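The Pads Went First

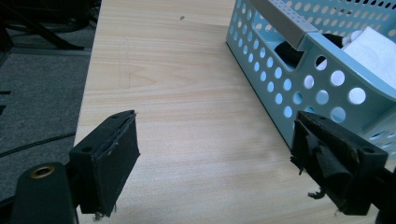
The hand-held gripper over the work table at Tidovwood. The foam on the right finger is torn along its lower edge.

For most of the spring, the people at Tidovwood blamed the software. The shop builds a small folding cell that sorts and stacks cloth for laundries, and the cell learns its grasps from a hand-held gripper that a person carries through the job. The fingers on the hand-held unit and the fingers on the robot are supposed to match. In May they stopped matching, and it took the shop weeks to see it.

The first complaint came from Leiva, a linen service running two of the cells on its night shift. Cloths were slipping out of the grip halfway to the stack. A dropped cloth is a small thing, but these ones sometimes landed across the light barrier at the front of the cell, and the cell did what it was built to do and stopped. Over one stretch of 1098 picks, Leiva logged 114 drops and 40 safety stops.

The stops made a second problem. Workers got used to clearing the cloth and pressing reset without reading the screen. On one night a worker reached in while the arm was still finishing a move. The arm was at reduced speed and she was not hurt. Leiva shut both cells off the next morning and called Tidovwood.

"We looked at everything that had a log file," says Adalberto Cavalcanti, who runs field support. "Foam doesn't have a log file."

His team first rolled back Evo, the motion package that had been updated a few weeks earlier. The drops went on. They swapped a force sensor, then a cable. They retrained the grasp model on fresh sessions from the hand-held unit, and the drop rate got worse.

That last result should have been the clue. Both fingers of the gripper are lined with black foam, which gives a little when it closes on fabric. On the hand-held unit the foam had started to peel on one side and had gone to shreds on the other. With ragged foam, a person squeezes harder and doesn't notice. The recordings stored how far the fingers closed. They did not store how hard the person was pressing. Played back on a robot with different pads, the same closing distance gave a different grip.

Cavalcanti found it by putting the two sets of fingers side by side on a bench. The pads on Leiva's robots were worn too, though less, and more evenly.

The foam came from Fevero, a supplier Tidovwood had used from the start. There was nothing wrong with the batch. The glue was the one on the drawing. The drawing just gave no service life, so no one had written a replacement date into the manual. The pads on the hand-held unit had never been changed.

The repair was cheap. New pads went on every gripper, in the shop and in the field. The old recordings were harder to deal with. Tidovwood went back through its training sessions and threw out 80 of them, everything made after the wear begins to show in the video from the gripper's own camera. It had been visible there the whole time, at the bottom of the picture, in session after session.

The maintenance sheet now calls for a pad check before each recording session and a change at any sign of tearing. The reset procedure was rewritten as well. After a light barrier stop, the cell holds still until the worker confirms on the screen that the arm has come to rest, and a third stop within an hour locks the cell until a supervisor clears it.

Leiva turned its cells back on after a trial with the new pads. It kept one condition from the shutdown: the drop count goes to the shift lead every morning, on paper.

Cavalcanti would still like a sensor that can tell when a pad is going. The shop has tried one version, a thin strip under the foam, and it came loose in testing. For now the check is done by eye and with a thumbnail along the edge of the pad.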